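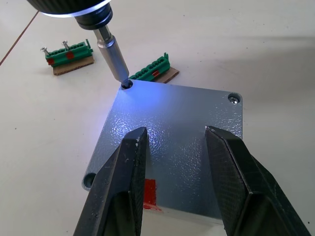
Vue poignet, embout engagé dans le trou du coin

Sujet : Le bras continue d'appuyer après une perte d'embout – défaut de vissage + arrêt qui m'inquiète

vis_sans_fin
Bonjour à tous, je lis le forum depuis longtemps et je poste peu, mais là je sèche complètement. On a une cellule Halari à deux bras pour du petit assemblage, pilotée par Stoson. Un bras cale la pièce, l'autre présente la visseuse, et on fait les quatre coins l'un après l'autre. Sur le papier c'est tout bête !

Sauf que de temps en temps, en fin de vissage, l'embout ressort de l'empreinte. La visseuse tourne un petit peu dans les doigts, l'axe part de travers, et le bras, lui, continue à descendre comme si la vis était toujours dessous. Hier il a appuyé à côté du trou jusqu'à faire glisser toute la pièce. J'ai coupé à la main, la pièce est marquée, l'embout est mort.

J'ai sorti les journaux : 3 389 vissages depuis la mise en route, 124 défauts « couple non atteint ». Je pensais que c'était les vis, j'ai changé de lot, pareil. J'ai refait le repère outil, pareil. Le jour où j'ai baissé la vitesse ça allait mieux pendant une matinée et puis c'est revenu.

Si quelqu'un a déjà vu ça avec Stoson, je prends tout.

couplemaxi
Salut. Tu as regardé sur quel coin ça tombe ? Chez moi (autre marque de bras, même genre de montage) c'était presque toujours le coin le plus loin du bridage. La pièce se soulève d'un poil quand la vis arrive en butée et l'embout fait le reste.

vis_sans_fin
Ah oui j'aurais dû le mettre. Les coins du fond, très nettement. Les doigts tiennent la pièce côté robot, donc à l'opposé de l'endroit où on visse. Les deux coins proches ne me font quasiment jamais de misères.

couplemaxi
Ben voilà. Mets une vraie butée derrière et reviens nous voir.

lombric72
Pas d'accord, ou pas entièrement. La butée va cacher le problème. Une visseuse qui tourne dans les doigts, c'est une prise insuffisante, point. Tu as un corps d'outil tout rond serré entre deux doigts, et au moment où le couple monte, la réaction va bien quelque part. Si c'est l'outil qui pivote, l'embout n'est plus dans l'axe et il saute, avec ou sans butée.

couplemaxi
Avec une pièce bien bridée il aura moins de défauts, je maintiens.

lombric72
Moins de défauts, oui. Et le bras qui appuie dans le vide, tu le règles comment ?

vis_sans_fin
Alors justement, c'est ça qui m'empêche de dormir. Les pièces, tant pis, ça se remplace. J'ai épluché le dernier arrêt, 298 lignes de journal à lire avec un café (deux cafés), et voici ce que je comprends : le défaut de couple part bien de la visseuse, il arrive au module Narkitz qui fait passerelle, et ensuite Stoson le traite en fin de trajectoire. En FIN de trajectoire ! Donc le bras termine sa descente avant de se demander s'il y a un souci.

Et je vous mets l'installation en plus large, ça aidera pour parler de l'encombrement.
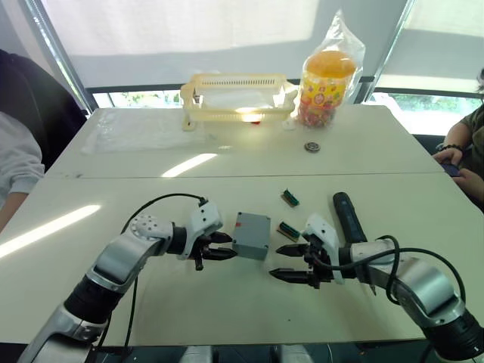 Donc les deux bras travaillent l'un en face de l'autre, avec pas grand-chose entre les pinces. Si celui qui visse pousse la pièce, il la pousse vers l'autre, et l'autre ne lâche pas, il est en maintien. J'ai vu l'effort monter des deux côtés sur la courbe sans qu'aucun des deux ne déclenche. Le seuil de collision est réglé par bras, chacun se croit dans les clous.

Pour les câbles, je sais, ils font des boucles par-dessus les bras, c'est prévu de les guider mieux que ça. Je ne pense pas que ce soit lié mais dites-moi si je me trompe.

poste_fixe
Les câbles, je ne les écarterais pas si vite. Une boucle qui tire sur le poignet, ça fausse l'estimation d'effort. Pas énorme, mais selon la posture tu peux perdre une bonne partie de ta marge. Fais le mouvement à vide, outil en main, et compare les efforts entre les coins proches et les coins du fond. Si la ligne de base bouge, tu as un début de réponse.

Et pour le reste je suis avec lombric : le défaut de couple doit couper le mouvement tout de suite. Il y a une entrée d'interruption dans Stoson, elle n'est pas activée par défaut sur les projets importés. Je me suis fait avoir pareil sur le chantier Delacroix.

grenouille_bleue
Je vais faire la rabat-joie. Tant que ce n'est pas réglé, arrêtez la production sur ce poste, ou au minimum personne à portée des bras pendant les cycles. Une interruption logicielle c'est très bien pour sauver des pièces, ça ne protège pas des doigts. Tu dis « j'ai coupé à la main » : avec quoi ? L'arrêt d'urgence, ou le bouton pause de l'écran ?

vis_sans_fin
Le bouton pause... J'étais devant l'écran, j'ai cliqué. Et un des bras a bien mis un instant de plus que l'autre à se figer, maintenant que tu le dis.

grenouille_bleue
Alors teste le vrai arrêt d'urgence, à vide, sur les deux bras, avant toute autre chose. Et s'il y a le moindre décalage tu appelles Halari, tu ne bricoles pas.

couplemaxi
C'est un peu excessif, non ? On parle de petits bras à vitesse réduite et d'une pièce qui a glissé.

grenouille_bleue
On parle d'un bras qui pousse un embout en acier sans savoir qu'il n'y a plus de vis dessous. La vitesse réduite, à cet endroit-là, je m'en moque un peu.

couplemaxi
Bon. Vu comme ça, je ne vais pas me battre.

vis_sans_fin
Retour de l'après-midi, je fais vite.

Arrêt d'urgence testé à vide une bonne dizaine de fois, les deux bras se figent ensemble à l'œil. J'ai quand même écrit à Halari pour avoir la procédure de mesure propre. Le décalage, je le retrouve seulement avec la pause écran, qui passe par le réseau. Le poste reste à l'arrêt en attendant, mon chef a râlé mais il a signé.

L'entrée d'interruption était décochée, bien vu poste_fixe ! Cochée, j'ai simulé un défaut de couple en forçant le signal : le bras s'arrête à mi-descente. J'ai aussi ajouté une limite de profondeur pour chaque vis.

Pour les câbles, la ligne de base bouge, oui, surtout bras tendu vers le fond. Je ne sais pas encore si ça suffit à expliquer que la collision ne déclenche pas.

lombric72
Et la prise ?

vis_sans_fin
Pas encore touchée. J'hésite entre des mors en V et un méplat collé sur le corps de la visseuse. Tu as une préférence ?

lombric72
Le méplat si tu peux reprendre l'outil toujours dans le même sens, sinon les V. Et évite le caoutchouc mou, ça rattrape l'angle au repos et ça le reperd dès que ça force. J'ai un plan de mors qui traîne, je te l'envoie en MP ce soir.

couplemaxi
Et la butée !

vis_sans_fin
Et la butée, promis. Je commence par les mors, puis la butée, sans changer les deux en même temps, et je reviens poster les chiffres.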